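Hairbrush rule untangles a town's lost property office

The town of Navarrete has decided that a hairbrush is not a valuable item, and it took only two meetings and part of a third to get there.

Under rules that take effect in February, the lost property office behind the bus station will stop logging combs, brushes, single gloves and what the ordinance calls "personal articles of low regret." Such things will be kept for 20 days and then thrown out. Wallets, phones, keys and dentures keep their current six months.

The change follows an inventory that found 3,384 items on the shelves, among them more than 500 umbrellas and a tuba. Each one had its own numbered tag and its own form, filled out by hand and signed at the bottom by Elfriede Wegener, who has run the office for longer than the bus station has had a roof.

"I have signed for a single earmuff," Wegener told the town council. "I would like that to be in the minutes." It is in the minutes.

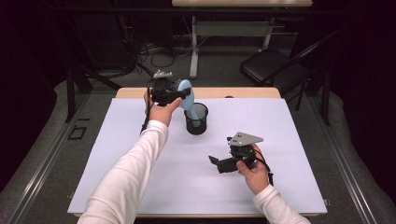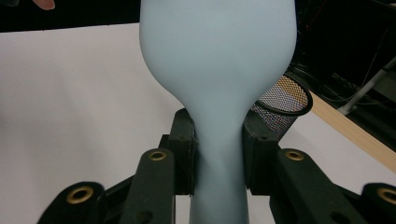
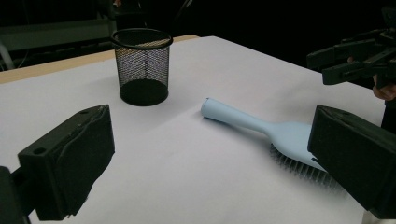
A light blue hairbrush and a black mesh cup, first picture; the white tabletop, last picture.

Brushes were the sticking point. Council member Facundo Toledo argued that a good one can cost as much as a cheap phone, and that the town had no business judging between bristles. He offered an amendment that would have sorted brushes by price. It failed after Lamisi Quartey, who chairs the council, asked how the office was supposed to learn the price of a used hairbrush, and Toledo said he would get back to her.

Owners have until the end of the month to collect anything already tagged. They will need to describe the item "in reasonable detail," a standard that has been applied unevenly in the past. One man got his umbrella back last year by calling it black.

Unclaimed umbrellas will go on sale at the bus station for two dollars each, with a limit of one per customer unless it is raining. The tuba is being held for now. Three people have come in to claim it, and none of them could play it.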